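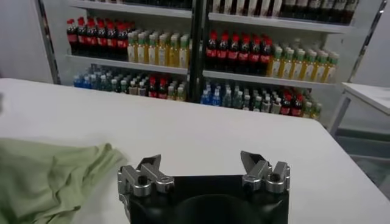
How to Dye Cotton Napkins with Onion Skins

I have been saving onion skins in a paper bag on the back of the pantry door for longer than I care to admit, and every April, when the bag gets so full that it starts shedding on the floor, I know it's time to get the big pot out. Onion skins are the friendliest dye I know. They're free, they smell like soup, and they give you golds and ambers that look lovely on a spring table. My neighbor Janka Zeman taught me this years ago in her tiny kitchen in Fenport, and I still do it mostly her way, with a few changes that I'll confess to as we go.

What you'll need

Plain white or cream cotton napkins, six is a nice batch
The dry outer skins of up to 20 yellow onions
Alum (the kind sold for dyeing, a small jar goes a long way)
A large stainless steel pot that you don't cook in
A second pot or a bucket
A strainer and an old piece of cheesecloth
Rubber gloves, tongs and a long spoon
Gentle laundry soap

Step 1: Wash the napkins well

New cotton has a finish on it that pushes the dye away, and you won't know it's there until you have blotches. Wash the napkins in hot water with a little soap, and then wash them again. I used to skip the second wash (I am not a patient person before lunch) and I have a whole drawer of patchy napkins to show for it. They make perfectly good dust rags.

Step 2: Soak them in alum

Weigh your napkins dry and write the number down. You want alum at about a tenth of that weight. My last batch came to 363 grams, so I measured out 36 grams and called it good. Stir the alum into a cup of very hot water until it disappears, then add that to a bucket of warm water and put the wet napkins in. Push them down so they're all covered, and leave them overnight. Keep the alum powder out of your face while you're stirring, and keep the bucket away from pets and little ones.

Step 3: Make the dye

Put the skins in the big pot, cover them with plenty of water and bring it up to a gentle simmer. Give it an hour with the lid tipped a little. The water will turn a deep reddish brown, darker than you expect, so please don't panic. Let it cool a bit and strain it through the cheesecloth. Little flecks of skin left in the pot will make little dark spots on your cloth. Some people like that! Orla Daly, who I swap napkins with every summer, leaves hers in on purpose and they come out like a speckled egg.

Step 4: Dye the napkins

Squeeze the napkins out, lower them into the strained dye and heat it slowly back to just under a simmer. Stir often and gently, turning the folds over so that no part sits pressed against the bottom. Start checking after 20 minutes. Wet cotton always looks darker than dry cotton, so go a shade deeper than you think you want. If you like a strong amber, turn off the heat and let them sit in the pot until it's cool - overnight is fine too.

Step 5: Rinse and dry

Rinse in lukewarm water until it runs mostly clear, wash with a tiny bit of gentle soap and hang them in the shade. I iron mine while they're still a touch damp, which gets the corners flat with much less fuss.

If you want a different color

Red onion skins can lean toward olive or a brownish green, though it does vary from bag to bag. A pinch of iron powder in the rinse will darken and mute any of these colors. Use a very small pinch, wear your gloves, and keep that pot for iron only.

Looking after them

Wash them cool, with a mild soap and no bleach, and store them out of the sun. Mine soften to a paler gold after a year or so of suppers, and then back in the pot they go with the next bag of skins.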